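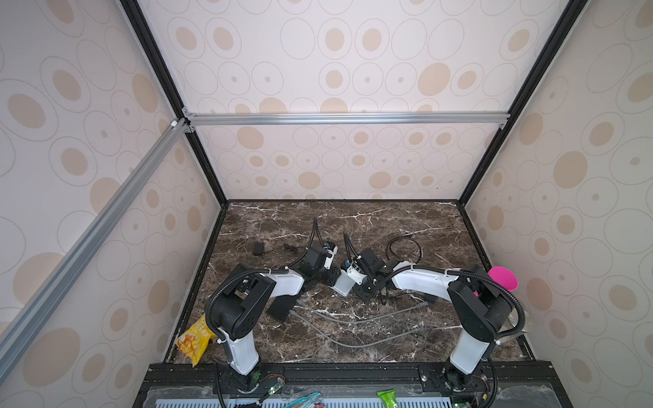 One purchasing office told us by telephone that the arms had been the easy part of its budget, and that the cables, brackets and spare fingers had used up what was left by December. The Hestus two-arm bench set is priced with that remark in mind.

The set is supplied by Irilley as a single order line. It covers two arms with grippers, the front mounting rail, the aluminium frame, wrist cameras and a full set of cable conduit. Wall lining and floor covering are chosen by the customer and are not included in the price.

Price per set: 828 euros a month, minimum term 3 months
Delivery: 97 euros per set
Support: by telephone and e-mail, included

Customers planning for small household goods should allow for them separately. Packets, cups, chargers and leads wear out with handling - most sites replace them from petty cash.

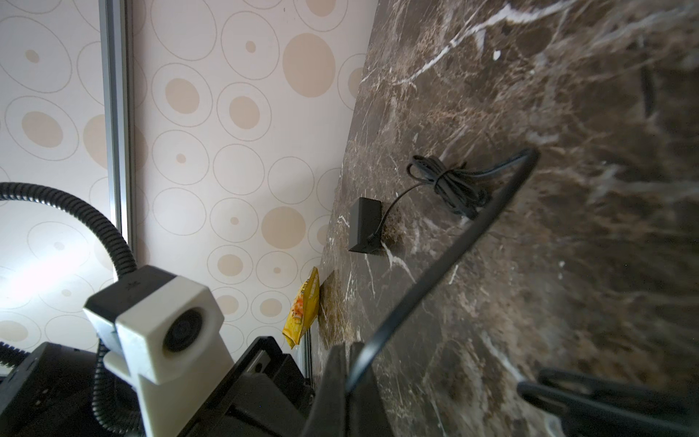
Spare gripper fingers are ordered under the Kolář parts list and may be added to the monthly invoice. Sites already holding a Mekden service agreement may transfer it to the new set without charge, provided that the request is made in writing before delivery.

Quotations are valid for 168 hours from issue. Prices last reviewed Thursday, August 20, 2026.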